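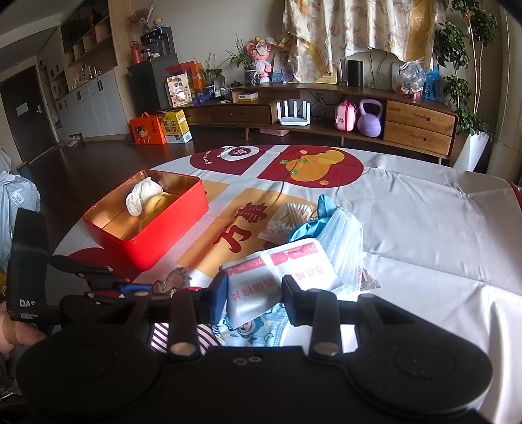 알코올 솜을 맨 밑에 깔면 상자가 더 잘 닫히지 않느냐, 왜 굳이 위에 올리라고 하느냐. 지난 판을 읽은 분이 남긴 의견인데, 닫히기는 잘 닫힌다고. 문제는 꺼낼 때. 손 베었을 때 제일 먼저 찾는 게 알코올 솜인데 거즈 다 들어내고 바닥을 긁어야 함. 그래서 이번 판에서도 순서는 그대로 둔다. 대신 뚜껑이 뜨는 경우 대처법을 2-4에 넣었음.

2장. 틴 상자 채우기와 다시 채우기
Sostell 생활안내 편집실 / 2023년 3월 9일

적용 범위
- 직사각형 금속 상자를 상비함으로 쓰는 경우. 과자 상자, 선물 상자 재사용도 포함.
- Silemeck 리필 묶음(품번 3479)을 산 분은 묶음 안 종이보다 이 장을 먼저 볼 것. 종이는 February 이전 기준이라 순서가 다름.
- Jirnness 칸막이를 쓰는 분은 2-3의 3번을 건너뛰면 됨.

2-1. 시작 전

1. 탁자를 치운다. 천을 깔 것. 무늬 있는 천도 상관없지만 흰 거즈나 면봉은 짙은 색 위에서 훨씬 잘 보인다.
2. 손 씻고 완전히 말린다. 물기 묻은 손으로 거즈 만지지 말 것.
3. 상자를 비운다. 전부 다. "이건 괜찮겠지" 하고 남겨 두는 게 꼭 문제가 됨.
4. 꺼낸 것은 종류별로 늘어놓는다. 겹치지 않게.
5. 휴지통을 옆에 둔다. 탁자 위에 버릴 것과 남길 것이 섞이면 처음부터 다시.

참고: 머리끈, 고무 재질 소품 같은 게 같이 나오는 집이 많다. 일단 한쪽으로. 넣을지 말지는 2-5에서.

주의: 상자 모서리. 말려 있는 테두리는 괜찮은데 뚜껑 안쪽은 날카로운 제품이 있음. 손가락으로 훑지 말고 접은 천으로 닦는다.

2-2. 상자 닦기

1. 마른 천으로 먼저 가루와 실밥을 턴다.
2. 살짝 적신 천으로 안쪽을 닦는다. 바닥 구석은 면봉으로.
3. 바로 마른 천으로 한 번 더. 금색이나 은색으로 반짝이는 안쪽 면은 물자국이 남으면 나중에 얼룩인지 녹인지 구별이 안 된다.
4. 뚜껑을 열어 둔 채로 60분 말린다. 햇빛이 드는 자리면 좋지만 빈 상자일 때만.
5. 녹이 보이면 그 상자는 단추통으로 쓰고 다른 상자를 구할 것. 사포질하고 계속 쓰는 건 권하지 않음.

주의: 연마제, 철수세미 금지. 안쪽 코팅 벗겨짐.

주의: 방향제 뿌리지 말 것. 냄새가 거즈에 밴다. 과자 상자였다면 기름 냄새가 며칠 가는데, 그냥 열어 두면 빠짐. 급하면 신문지를 구겨 넣고 하룻밤.

2-3. 거즈와 면봉

1. 포장 안 뜯은 거즈부터. 상자 긴 쪽 벽에 세워서 넣는다. 눕히면 자리를 다 먹음.
2. 뜯은 거즈는 상비함에 다시 넣지 않는다. 낱개 포장에서 나온 것, 뭉쳐 둔 것, 묶어 둔 것 모두 해당. 상처용으로는 끝난 것으로 본다. 청소용이나 연습용 주머니로 옮긴다.
3. 면봉은 봉지째 세우거나, 상자가 낮으면 눕힌다. 봉지 안에서 이리저리 엇갈려 있으면 입구를 잡고 가볍게 톡톡 쳐서 한쪽으로 모은다. 열린 봉지라면 손으로 솜 부분 만지지 말고 막대 쪽을 잡을 것.
4. 봉지 입구가 뜯어진 면봉은 지퍼 봉투에 통째로 넣는다. 옮겨 담지 말고 원래 봉지 그대로. 겉면 글씨가 있어야 나중에 날짜를 확인함.
5. 얇은 망사 재질 천이나 주름 잡힌 천은 거즈와 헷갈리기 쉽다. 비슷해 보여도 용도가 다르니 같은 칸에 넣지 않는다. 포장이 없어 뭔지 모르겠으면 상처에 쓰지 말 것.

참고: 거즈 묶음 푸는 법을 물어보는 분이 많아서 덧붙임. 매듭을 당기지 말고 늘어진 끝을 따라 올라가며 살살 벌린다. 당기면 올이 빠지고 보풀이 생긴다. 보풀 생긴 건 창틀 닦는 데 쓰면 됨.

흔한 실수
- 거즈를 꾹꾹 눌러 넣기. 포장 접합부가 벌어진다.
- 면봉 봉지를 고무줄로 칭칭 감기. 고무줄이 삭으면서 비닐에 들러붙음.
- 한 종류만 가득 채우기. 면봉은 산더미인데 밴드가 하나도 없는 상자, 정말 많이 봤다.
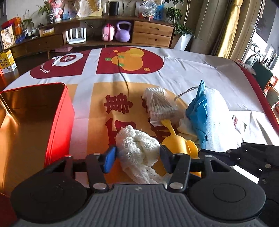 특히 마지막 것. 리필을 살 때 상자를 열어 보지 않고 기억으로 사니까 그렇게 된다. 뚜껑 안쪽에 쪽지를 붙여 두면 해결. 쪽지 양식은 부품표 348번, Abdel Rahman 매장 계산대에서 그냥 달라고 하면 준다. 없으면 아무 종이에 적어도 됨. 다만 볼펜으로. 수성펜은 알코올 묻으면 번진다.

쪽지에 적을 것: 품목, 뜯은 날, 버릴 날. 그 이상 적으면 안 쓰게 된다. 가족이 여럿이면 마지막에 쓴 사람이 적는 걸로 정해 둘 것.

2-4. 알코올 솜

1. 낱개 포장만 상비함에 넣는다. 통에 든 것은 따로 보관.
2. 넣기 전에 하나씩 집어서 네 변의 접합부를 본다. 벌어졌거나 구멍이 있으면 버림. 손끝으로 눌렀을 때 안이 바싹 마른 느낌이면 그것도 버린다.
3. 포장 글씨가 위로 오게. 농도 표시(75% 등)와 날짜가 보여야 한다. 외국어 포장이면 네임펜으로 한글로 "소독솜"이라고 써 둘 것. 집에 온 손님은 모른다.
4. 거즈와 면봉 위에, 맨 마지막에 올린다. 접지 말 것. 포장이 접힌 자리부터 샌다.
5. 뚜껑을 닫아 본다. 뜨면 아래 순서대로.
 a. 면봉 봉지의 공기를 뺀다.
 b. 거즈를 세운 방향에서 90도 돌려 본다.
 c. 그래도 뜨면 알코올 솜을 상자 벽과 거즈 사이에 세워 꽂는다. 이때도 손이 바로 닿는 쪽에.
 d. 안 되면 상자가 작은 것. 덜어내거나 바꾼다.

주의: 불 옆, 난로 옆, 차 안에 두지 않는다. 여름 차 안은 절대 안 됨.

주의: 어린이 손에 닿지 않는 높이. 과자 상자를 재사용한 집은 더 조심해야 함. 아이들은 상자 겉만 보고 과자인 줄 안다. 겉면에 스티커 큼직하게 하나.

참고: 눈 주위와 입안에는 쓰지 않는다. 깊은 상처도 마찬가지. 포장에 적힌 용도를 따르고, 심한 상처는 병원으로. 이 안내서는 정리 안내서지 치료 안내서가 아님.

2-5. 같이 넣을까 말까

머리끈: 넣어도 된다. 두피 상처나 얼굴 닦을 때 머리를 묶어야 해서 은근히 쓸모 있음. 단 보송보송한 천 머리끈은 먼지가 잘 붙으니 작은 봉투에 따로. 거즈 옆에 그냥 두면 털이 옮는다.

장갑: 낱개 포장이면 넣는다. 구겨진 장갑, 한 짝만 남은 장갑은 빼기. 급할 때 짝 찾느라 시간 다 간다.

고무나 플라스틱 소품: 용도를 바로 말할 수 있으면 넣고, 못 하면 뺀다. "언젠가 쓰겠지"는 서랍으로.

작은 투명 봉지에 든 것: 내용물 이름이 없으면 무조건 밖으로. 약이든 단추든 향신료든, 이름 없는 봉지는 상비함에 두지 않는다.

끈, 실: 가는 끈은 면봉 막대에 감겨서 꺼낼 때 다 딸려 나옴. 돌돌 말아 종이에 끼운 다음에 넣거나 아예 빼거나.

2-6. 점검

1. 60일마다 한 번. 달력에 표시.
2. 알코올 솜부터 본다. 마른 것 빼고.
3. 거즈 포장, 면봉 봉지 순으로.
4. 쪽지를 고친다. 다 썻으면 새 쪽지로 바꿀 것.
5. 상자 안쪽에 물기나 얼룩이 있으면 2-2로 돌아간다.

참고: 점검하면서 새 물건을 앞에, 헌 물건을 뒤에 두는 경우가 있는데 반대로. 헌 것이 손에 먼저 잡혀야 한다.

문제와 조치

뚜껑이 안 열림: 모서리 한쪽만 들지 말고 긴 변 가운데를 양손으로 번갈아 민다. 칼 넣어서 비틀지 말 것. 휘면 다시는 안 맞음.

상자를 열 때 알코올 냄새가 확 남: 어딘가 샌 것. 창문 열고 솜 포장을 전부 확인. 옆에 있던 거즈도 젖은 자국이 있으면 버린다.

면봉이 바닥에 쏟아져 있음: 봉지가 터진 것. 아깝지만 쏟아진 건 상처에 쓰지 않는다. 키보드 틈 청소용.

칸막이가 흔들림(Jirnness): 바닥 홈에 끝까지 안 들어간 경우가 대부분. 빼서 방향을 바꾸어 다시 끼운다. 그래도 흔들리면 매장에 가져올것. 영수증은 있으면 좋고.

리필 묶음을 샀는데 상자에 다 안 들어감: 원래 한 번에 다 넣는 양이 아님. 남는 것은 포장째 서늘한 곳에 두고 점검 때 채운다.

관련 글
- 1장. 상비함 자리 정하기
- 3장. 여행용 작은 주머니 꾸리기
- 품번 3479 리필 묶음 구성표
- 뚜껑 안쪽 쪽지 양식 쓰는 법
- Jirnness 칸막이 끼우기
- 오래된 연고와 알약 버리는 곳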